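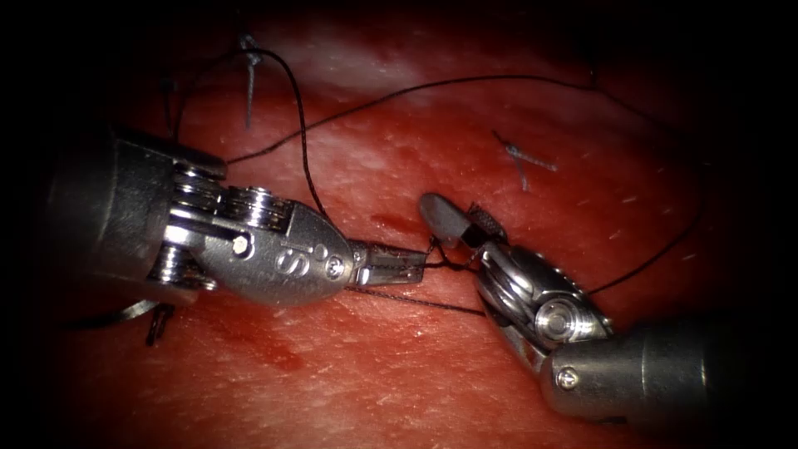
Both instruments on the thread, with two finished stitches behind them.

I have been promising a post about the thread tracker since spring, and Radka Lazarević finally told me at lunch that if I didn't write it she would, and hers would be shorter. So, July 2, 2026, feet up on the porch, iced coffee, let's go.

For anyone new (hello!), I write perception code for a small group that works on automating bits of surgical suturing. My corner of it is a program called Dellholm, which looks at video and tries to say where the suture goes. You'd think black thread on pink tissue would be the easy part, and for a single strand lying flat it pretty much is. You threshold, you thin it down to a line, you go home early. Then somebody starts tying a knot and the whole thing falls to pieces.

The trouble is all in the middle, where the jaws are. Thread goes in, loops over itself a few times, disappears behind metal, and comes out again somewhere else, and the software has to decide which piece coming out belongs to which piece going in. My first version just picked the nearest end pointing in a sensible direction. It was cheerful and confident and wrong. It would happily join the big loop on the left to the strand trailing off on the right, and then the planner (that's Si-woo Koo's code, and he is a very patient man) would ask for a pull on an end that didn't go where we'd told it.

What we do now is keep several guesses alive at the same time. Every strand we can see gets a little chain of points, and every place where strands meet gets a list of possible ways to join them up, each with a score. The scores come from how sharply the thread would have to bend and how much of it would have to be hiding behind an instrument. I started with a limit of 100 guesses per crossing, which made the laptop sound like a hair dryer. Seul-gi Na suggested throwing out anything that bends tighter than the thread can manage, and now we keep 37 at most and I can hear myself think again.

The other fight has been with things that look like thread and aren't the thread we care about. Tails on the stitches already tied, for one. A snipped bit of suture sticking up from the tissue, for another. And shine! Polished metal is full of thin dark lines, and the wrist with its pulleys and cables is the worst of the lot. We mask out the instruments using their joint positions, but if the mask is a few pixels too generous it eats the thread right at the jaws, just where you wanted it. I spent the better part of 2 weeks on that mask. Brittany Dhillon rewrote it in an afternoon, and hers is better, so hers is the one we use.

Still on my list: the needle, which the tracker loses whenever it lies partly hidden, and short straight strands that run underneath both jaws, which it likes to call a shadow. Shakuntala Ahuja has an idea about using the last few seconds of video to settle those, and I'm going to try it once I've cleaned up the logging, which currently writes four copies of everything for reasons I can't remember.

If you work on cables or yarn or anything else floppy, do leave a comment. I'd love to compare notes, and I'll answer when I'm back from the lake.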